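I'll say it plainly: stop oiling things and start wiping them. If you look after a small arm that handles clothes all day, the best tool in your kit is a damp rag, and I'll argue that with anyone at the Flarnbridge meet-up (Lino Zuccaro already has, twice, over very bad coffee).

We run one folding cell at Endale. It does shirts and other bits of cloth on an ordinary wood-topped table, and for its first winter I treated it like the big welders I grew up with. I had a grease schedule. I had a torque wrench with its own drawer! Meanwhile the fingers kept dropping sleeves, and I blamed the software, poor Fulvio Cattaneo's software, for most of July.

It was lint. Plain grey fluff, packed into the gripping faces until they were about as grippy as a bar of soap. I wiped them down and the thing went back to picking up collars like it was born to it.
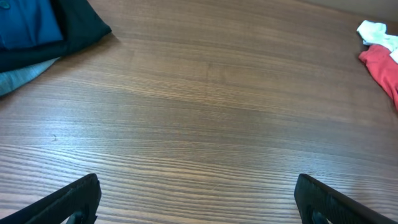

So now the log has one line that matters, and it's the wipe. We do it every 300 cycles, fingers first, then the wrist camera lens, then the tabletop. The table counts too, and people laugh at me for that one. But a shiny top throws light back at a wrist camera, and a crumb or a bit of lint can sit there all shift looking important. Move the lamp before you touch the exposure settings. Please.

Fulvio's view is that I'm being old-fashioned and we should buy the Flono self-cleaning pads. Maybe so. They want $553 a set, and my rags come out of a bin of worn-out T-shirts. I'd sooner spend the money on a spare set of fingers, kept in a labelled bag beside the cell, so a swap takes one person and one hex key.

We've done 3,820 cycles on the current pair. When they go smooth I'll change them, and until then I'm off to rinse the rag.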